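The Arm and the Second Floor Kitchen

2020-02-21

Back in May, management at Tollthorpe told us the second floor kitchen would be getting an arm. We design staff kitchens for other people's offices, so there was a certain logic to it. We'd sell a client the cabinets and the counter, and for a little extra they'd get something to make the coffee and wipe up after. The project was named Misumell, which sounds like a cough syrup, and I was put on it because I once fixed the label printer.

Before anyone orders hardware, it all gets built on a computer. My job, which used to be talking to clients about drawer depth, now includes watching a rendered arm go after rendered crockery.
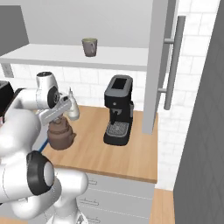

Does an arm like that put anyone out of work?

Nobody at Tollthorpe has been let go over it so far, but three jobs have been rewritten, and one of them is mine.

Lurdes Aguiar used to run the showroom and made a very good pot of tea for visitors. She is now a "task author." She writes down how tea is made, in steps, and the steps come back with queries. Her first version of "put the teapot on the tray" was one line. The current one is 24. She got a raise, to be fair, and she says she now thinks about handles at night.

Sérgio Vilela went the other way. He drew cabinets for years and was happy at it, and now he adjusts them to suit the arm. He moved a shelf twice last month for a reach problem no human being has ever had. When he asked if the client's staff might also want to reach the shelf, he was told it was a good point and it would be logged.

The trial plan calls for 2000 runs before Thongdee, our first customer, sees a demo. We're at 1240. I review the ones marked odd, and there were 212 of those on my list when I got back from vacation.
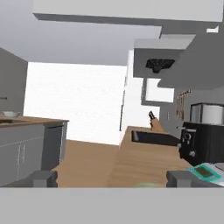
My own view is that the work got quieter, and I'm not sure I like it. I used to spend half the day on the phone being told that a kitchen was too gray. These days I sit with headphones on and look past two gripper fingers at an island, a black sink and a big bright opening I would quite like to walk out through. There's a utensil rack on the wall that I've grown fond of. I typed a note about it to Rowena Villanueva, who sits four feet away, and she typed one back.

Rowena wants us to rotate, a week on review and a week out with clients, and I've signed her petition (two signatures, counting hers). Natalie Pilkington, who runs the Harnville office, has asked for our numbers before she decides whether to start the same thing there. I sent her the numbers. I also told her to ask Lurdes about the tea, and to set aside an hour for it.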